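Pramgate
Home | Benches | Tops | Storage | Lighting | Spares | Contact

Pramgate 411 Work Surface

The 411 is a fixed-height bench top for light assembly, packing and repair work. It is sold as a bare top or as a kit with the Trurkham steel underframe. Both versions use the same panel and the same hole pattern, so a bare top can be moved to an underframe later without drilling.

The panel is 28 mm thick with a sealed edge on all four sides. The face is matte and slightly textured. Small parts stay where they are put, and overhead lights do not throw a hard glare back at the person sitting there. The underside carries a balancing layer of the same thickness as the face. Do not sand or plane either side.

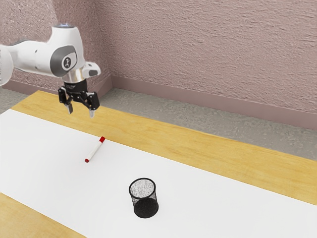

Panels are supplied in one depth and three lengths. The short length is meant for a single seat. The middle length takes one seat and a side area for bins or a scale. The long length needs a center leg, included with the kit but ordered separately with a bare top (part Estrella C).

Mounting

The top is fixed from below with 12 threaded inserts, already fitted. Use the bolts in the bag. Longer bolts will reach the back of the face layer and raise a bump that cannot be pressed flat again. Tighten by hand in a cross pattern, then go round once more with a torque driver set to 9 Nm. Check the bolts again after the first week of use, as the pads between frame and panel settle a little under load.

If the top goes on an older frame, measure the cross rails first. Frames built before the Trurkham series have narrower rails, and two of the inserts will sit outside them. An adapter plate is available. Jayson Padilla in the parts office can confirm which plate fits if you send him the number stamped on the left rear leg.

Load

Rated loads apply to weight spread over the full surface with the frame leveled. A point load, such as a vise or an arbor press, must stand on a spreader plate at least as wide as the tool base. Clamp-on tools may be used on the front and side edges. The rear edge has a cable channel routed into it and should not be clamped.

Heat, liquids and cleaning

Wipe spills when they happen. The face resists water, mild soap, light oil and most alcohol cleaners. Acetone and strong thinners will dull it – test on the underside first if you have any doubt. Ink and marker come off with alcohol on a soft cloth. Do not use steel wool or scouring powder. Soldering irons and hot air tools need a stand or a mat. Short contact with a hot tip leaves a mark that does not come out.

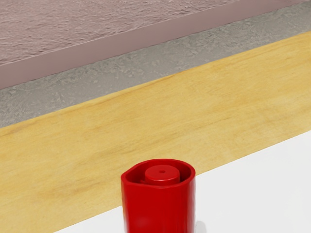
Red cylinder with an open rim and a round cap set inside it.

Static control

The standard face is not static dissipative. Order the gray Numham face where bare boards are handled. It comes with two ground snaps at the front corners and a lead for the frame. The snaps are not a substitute for a tested ground point, and the resistance to ground should be measured after fitting and again whenever the bench is moved.

Changes to this version

The corner radius is larger than on the previous top. Imelda Dagdag redrew the cable channel so that a standard plug passes through it without being rewired. The insert positions are unchanged. Edge strips from the older top do not fit and should not be trimmed to size.

Ordering

State length, face and kit or bare top. Bare tops ship flat in a carton with corner guards; kits ship on a pallet. Check the carton corners before signing. Damage claims go to Marion Semple in customer service with the label number. Orders placed on a Sunday are entered the next working day. Cut-to-size tops cannot be returned.

Spare bolts, edge strips, ground snaps and leveling feet are listed under Spares.

Share 28 | Comments 9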